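We use cookies to keep you logged in and to remember your settings. By staying on this site you accept our cookie policy. OK

White table owners, how do you keep yours looking decent?
Started by plikus_fan, 2019-06-21

plikus_fan wrote:
So I caved and got the big white Plikus table, the matte one, after drooling over it since January. I love how much light it throws back into the room! What I don't love is wiping it. I clean it, it looks great, I walk to the other side and there's a big cloudy swirl where my arm went. Dish soap and a sponge so far. What do you all use?

breadandjam wrote:
Way less soap. Like 2 drops in a bowl of warm water, then go over it again with plain water and dry it with an old T-shirt. The swirls are soap. I did the same thing for a year on mine.

Kakakhel wrote:
Disagree on the soap, sorry. Plain water does nothing for butter or hand grease, and matte tops hang on to grease. I use the Astico spray every night and it's fine. Smells a bit like a swimming pool for ten minutes but whatever.

breadandjam wrote:
Every night?? On matte? I had a shelf from the same line and a spray like that left me a shiny patch the size of a dinner plate. You can't get the matte back once it's rubbed off.

Kakakhel wrote:
Did you scrub it? I spray the cloth, never the table. Mine has had 3,000 breakfasts on it (ok, maybe around 1,000) and there's no shine anywhere.

plikus_fan wrote:
Ok now I'm scared of the spray AND the soap, lol. Anybody got a white top that's been lived with for a while?

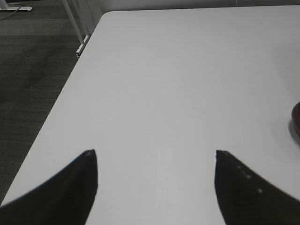
oldoak_bratevmont
Moderator, Tables & Desks

I'll stick my nose in, I'm in the white matte club too. It's a nice plain stretch with no seams to trap crumbs, and the light goes a bit gray toward one side, so don't panic if you see that on yours, plikus_fan. I spent a whole evening rubbing at a "stain" once that was just shade.

My routine is damp microfiber, then dry microfiber, both in long straight strokes from one end to the other. No circles! A tiny bit of soap when there's been food. I'm with breadandjam on the spray, but if Kakakhel's table is holding up then I'm not going to argue with it.

The other thing is cups. Anything round and dark shows its ring on white, so lift it and wipe under it before the coffee dries.

breadandjam wrote:
Yes to the straight strokes. Also coasters exist, people.

Kakakhel wrote:
Coasters on a table that pretty, no thank you. I'll wipe.

plikus_fan wrote:
Tried the damp then dry thing tonight, long strokes, hardly any soap. Way better, just one streak near the window end and I think I missed that bit with the dry cloth. There's a 10 pack of microfiber at the store in Bratevmont, so I'm getting those tomorrow. Coasters still under discussion at my house.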